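When a Robot Pulls Too Hard

Robots don't get tired and they don't get bored. They do make mistakes, though, and some of those mistakes are worth knowing about. The one on these pages happened in September at a workshop called Flurnitz, where old wire is sorted so it can be used again. It involved two robot arms, a pile of tangled wire and a cable that got pulled out of its plug.

No one was hurt. The robots were stopped for the rest of the afternoon while people worked out what had gone wrong. 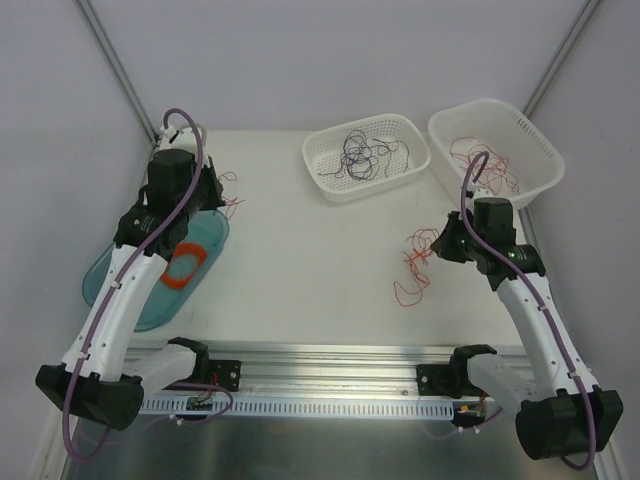 Wire is one of the hardest things for a robot to pick up. A block stays the same shape when you lift it. Wire bends, springs back and hooks itself onto other wire. The people at Flurnitz want their two arms to pull tangles apart and put the pieces in the right container. Some jobs are easier than others. The orange-red coil in the teal tray is wound up neatly, so an arm can lift it in one go. The dark tangle in the shallow basket is much harder, as its loops cross over one another and it is difficult to tell where one piece ends and the next begins.

What went wrong?

The two arms had hold of the same piece of wire, one at each end. They were meant to move apart slowly until the wire was straight, and then stop. Part of the wire was caught in a knot, so it went tight too early. The arms kept moving.

When you pull on a knotted shoelace, your fingers feel it go tight and you ease off. A robot arm has no feeling in its fingers unless someone gives it a sensor. A sensor is a part that measures something, such as heat, light or force. These arms could measure force, but the limit had been set too high. The computer program, called Kanitz, thought everything was fine.

The knot held and the wire slipped out of one gripper. (A gripper is the robot's hand.) With nothing holding it back, the arm jerked sideways before it could slow down. Its own cable caught on a bracket and came out of its plug. That cable carries the messages that tell the gripper what to do, so the gripper stopped working.

Who stopped it?

Tamara Hrytsenko was on duty. She heard a snap and pressed the emergency stop, a big red button that cuts the power to the motors. Every robot at Flurnitz has one close by. Workers practise using it before they are allowed to start a job, in the same way you practise a fire drill at school.

She then waited. A stopped robot can still be holding something that is stretched tight. If you cut or unhook a stretched wire, the end can whip back and hit you in the face. Tamara put on safety glasses, checked that the power was off and loosened the wire from the side, keeping her head out of the way.

Looking for the cause

The computer keeps a record of everything the arms do. It is called a log. Pin-yu Liu, an engineer, went through the log for that day. The arms had done 230 pulls before the fault. In 37 of them the force had gone higher than it should have, and each time the wire had come free by itself. The warning signs had been there all morning, but the program had not been told to report them.

Engineers call this a near miss. It means something nearly went wrong but didn't. If you almost fall off your bike because the brakes are loose, that is a near miss too, and a good time to tell a grown-up about the brakes.

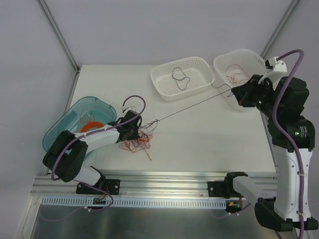 Issue 37

How was it fixed?

Pin-yu made three changes. The force limit was lowered. The program now stops both arms when a wire goes tight and waits for a person to look. The arms also move more slowly when they share a wire, so that if one lets go, the other doesn't jump as far.

Then came the testing. The arms did 1,000 pulls with a person watching the whole time. They stopped early quite often, sometimes when there was no knot at all. That makes the work slower. Tamara says she would sooner untangle a wire by hand than plug a cable back in.

Words to know

Emergency stop: a button that cuts the power to a machine's motors.
Force: a push or a pull.
Gripper: the part of a robot that holds things.
Log: a record of what a machine has done.
Near miss: an accident that almost happened.
Sensor: a part that measures something.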